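Workshop Tips: Replacing Finger Pads on a Hand-Held Gripper

Filed under: Small Machines, Maintenance
By Valdemar Lauritsen

Pads are a consumable. On the hand-held grippers in our shop they are changed at 700 cycles of ordinary pick-and-place work, or earlier if an edge has lifted. The procedure below was written for the Lusura two-finger tool but applies to any gripper with glued pads on flat plastic finger blocks.

When to change

Inspect the edges first. The middle of a pad can look sound long after the border has started to separate. A raised edge catches on thin material such as bags, film and cloth, and the part then releases late or at an angle. Run a fingernail along the top edge and both bottom corners. If the nail gets under the pad at any point, replace it. Gluing a lifted corner back down buys a day or two and leaves a hard spot.

Change both pads together, even if only one is bad. A new pad is thicker than a worn one, and a mixed pair closes off center. 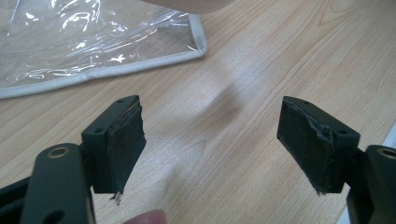
Torn pad edges on both fingers, with a shred hanging at the bottom corner of the left one.

Removing the old pad

1. Take the finger blocks off the arms. Mark them L and R on the back with a paint pen.
2. Warm the pad with a hair dryer on low, 3 minutes per block. A heat gun will warp the plastic.
3. Start at the most ragged corner and peel slowly with a plastic scraper. Torn pads come away in layers, so expect several passes.
4. Rub off leftover glue with a cloth and isopropyl alcohol. Do not use acetone on printed parts.
5. Scuff the bare face lightly with fine sandpaper, wipe again, and let it dry.

Fitting the new pad

Cut the pad a hair smaller than the block face. Overhang is the usual cause of early tearing. We round the corners with a 13 mm punch, and rounded pads have lasted noticeably longer than square ones. Kikex sheet cuts cleanly with a fresh blade; the Dradport sheet we used until September crumbled at the cut.

Spread contact cement thinly on both faces and wait until it is tacky. Set the pad from the bottom edge upward and press out any air. Clamp between two flat scraps of wood and leave overnight at room temperature.

Putting it back together

Start all the finger screws by hand before tightening any of them. Snug is enough, as the holes in plastic strip easily. Close the fingers on a sheet of printer paper and pull. Drag should be even from top to bottom. If it is not, loosen one block, square it against the other, and tighten again.

Check full opening against the last entry in the log. Ours is 34 mm with new pads. Write down the new reading and reset the cycle count.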